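The Slope Goes First
Coated metal bins wear in a pattern, and the pattern can be read

By Houda Soliman

A coated metal bin leaves the shop looking the same on every face. After a few months of daily use it no longer does. The floor dulls, the upright walls stay close to new, and any sloping face between them starts to lose its finish. Anyone who buys bins for mixed goods will have seen this, and most put it down to bad paint. The paint is seldom the main cause.

At Fillar, a small sheet-metal shop that builds and refinishes open bins, returned pieces are stacked by the door until there are enough to fill the oven rack. The stack is a fair record of how such bins are used. Flat-walled bins come back dented at the rim. Bins with sloped inner faces come back bare in the middle of the slope, with the finish still good at the corners.

The reason is simple mechanics. An object dropped against an upright wall touches it briefly and falls. An object dropped onto a slope lands with part of its weight on the face and then slides, and sliding is what cuts a coating. A hard edge makes a thin scratch first. Later objects catch on the lip of that scratch and lift the finish on either side, until separate lines join into a patch. From then on the damage grows from its edges outward, and it grows faster than it began.

The angle matters more than the thickness of the coat. A steep face sheds goods quickly with little pressure. A shallow one holds them, and they have to be pushed or dragged clear. The worst range lies between, where a full can will slide under its own weight but a plastic bottle will stop halfway and wait to be knocked down by the next thing in. Krajčí, whose bins make up a good part of the Fillar stack, changed the angle on its inner panels in January and left the finish alone. The bins sent out since then have not been in use long enough to judge.

Floors wear in a different way. Goods are set down on a floor, turned and pulled toward the near side, so the marks run in many directions and tend to be shallow. A gray floor hides this better than a white one, though it shows pale scuffing where harder surfaces have been dragged. Some of that is dust and some is rubbed-off coating. A damp cloth separates the two: what wipes away is dirt, and what stays is wear.

There are 2 common repairs. The first is to strip the panel and coat it again, which gives a clean result and takes the bin out of use while it is done. The second is to fit a loose liner over the slope and replace it when it wears through. Liners are cheap, but small parts work their way beneath the lower edge, and the liner itself must be cut to the taper of the panel or it will ride up at the sides. Staldale ships its liners in packs of 4, cut square, with the trimming left to the buyer. The sorting room at Cokmont tried both repairs and kept the liners for bins that handle cans.

A third choice is to leave the metal bare. On a smooth panel this works better than its looks suggest. Goods slide more freely over polished metal than over a ragged coating, and there is nothing left to flake into the contents. The objection is rust, if the metal is a kind that rusts and the room is damp. In a dry room with sealed goods the bare slope may well outlast the finish that used to cover it – provided the remaining coat is taken off cleanly and not left to peel. 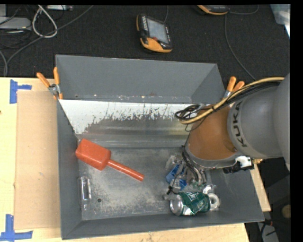
Wear maps of this sort are best made with the bin in service, since an emptied and washed panel loses the loose material that marks the active edge of the damage. The first thing to record is where the finish has survived. On the white sloping panel at the back of this gray bin, the coating holds best at the left, where the panel narrows to a point beside the wall, and is scratched and flaked through the center. Lower down, the sheet is bare and shiny all the way to the floor, where the pale, powdery marks are heaviest in the center and toward the near wall. For a panel in that state, spot repair is a poor use of time. New coating laid over a ragged edge fails along that edge, so the old finish has to come off across the full width, including the sound part at the corner, before anything else goes on.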